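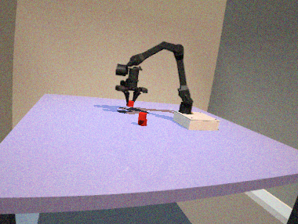 Page last changed: 2018-02-23

Moving In Without Falling Out: Space Use on the Lulley Campus

Final report, second-year planning studio
Kadri Avotiņš

1. What I was asked to do

The college bought the old Velladeck furniture warehouse on Lulley Road four years ago and has been moving into it ever since. The brief for this project was to look at how the ground floor is used, compare that with what the college thinks is happening there, and suggest a layout that would last longer than the previous one. The previous one lasted until the desks arrived.

I was given the floor plans, the room booking records for one term, and a key to the east stair which does not open the east stair.

2. The building as found

Velladeck sold sofas, and the building still has views on the matter. The ground floor is one deep hall with columns on a generous grid, daylight at the front only, and a loading bay at the back that is larger than the main entrance and much better lit. Most people come in through the loading bay. The college has put up a sign asking them to use the main entrance, and has fixed it to the inside of the main entrance.

The hall was split up with Plaltix partitions, a system of upright panels that clip into floor tracks. The attraction of the system was that rooms could be made bigger or smaller as courses changed. In practice the tracks were laid before the heating was altered, and the new pipework runs across them in two places, so the rooms at the north end are now as permanent as anything in the county.

The usable floor area, leaving out stairs, toilets and the loading bay, is 900 square metres. The plans I was given show a larger figure. The difference is a mezzanine which was drawn, approved, and never built, but which still appears in the booking system as Room 7. It was booked twice in October. I have not been able to find out how the sessions went.

3. Method

I did the survey in three parts. First I redrew the ground floor from my own measurements. Then I compared the booking records with walk-round checks, made at the same times each day over a normal teaching week and noting only whether a room was in use. Lastly I talked to staff and students, mostly in the queue for the kettle, where I found people had time.

My tutor suggested a printed questionnaire. I handed out 44 copies and got 7 back, two of them filled in by the same person, who had changed their mind. I have used the questionnaires as background and drawn no percentages from them.

4. Findings

4.1 Booked rooms and used rooms

Being booked and being used turned out to be only loosely related. The seminar rooms at the front are booked nearly all day, often by departments reserving them in case. During my checks they were frequently dark. The open area beside the loading bay can't be booked at all and was in use every time I passed.

I asked one department why it held a front room every afternoon. The answer was that if it gave the room up, another department would take it. I asked the other department, which said the same thing about the first.

4.2 Noise

Plaltix panels stop short of the ceiling. This was meant to let light through to the back of the hall, and a little of it does get there. Sound gets there in much better condition. The room next to the language teaching area is used for exams, and anyone who sat theirs in the autumn can now order a coffee in Italian.

4.3 Storage

The plans show a single store by the west wall. It filled up in the first year. Since then each course has made its own arrangements, chiefly by stacking things in corridors until the corridor becomes a cupboard with a person-sized slot in it. Anything left in a corridor for more than a term seems to acquire rights.

4.4 Finding the way

Room numbers follow the order in which the rooms were made, so Room 2 is between Room 11 and the kitchen. Regular users have stopped noticing. Visitors navigate by asking, and the student at the desk nearest the loading bay has become the reception. She is studying accountancy and would like to sit somewhere else.

5. Proposals

The first proposal costs very little. Make the loading bay the main entrance, put a proper desk in it, and let the present entrance go back to being a fire exit with a nice door. People have already voted with their feet, some of them while carrying bicycles.

The second is to move quiet uses to the north end, where the partitions can't be shifted anyway, and to close the gap above them with solid infill. The language area would go to the front by the road, which can stand the noise. This leaves the middle of the hall as shared teaching space with no department's name on it. I expect that to be the hardest part of the whole scheme to get agreed, and I have drawn it in pale grey so as not to frighten anyone.

The third is storage. I have taken a strip along the west wall, one column bay deep, and divided it between courses by floor area. It loses one seminar room, and I have chosen one which was empty in every check I made.

Renumber the rooms at the same time, clockwise from the new entrance. Room 7 should be given to something that exists.

6. Limits of the study

One week of checks in one term is thin. I didn't look at evening use, because the alarm is set early and the person who could change this is based at the Tsang building across town. The upper floor was outside the brief. I have assumed that student numbers stay as they are, which the college's own prospectus does not.

My costings are in the appendix. They leave out the heating, for which I asked for a price and was offered a meeting.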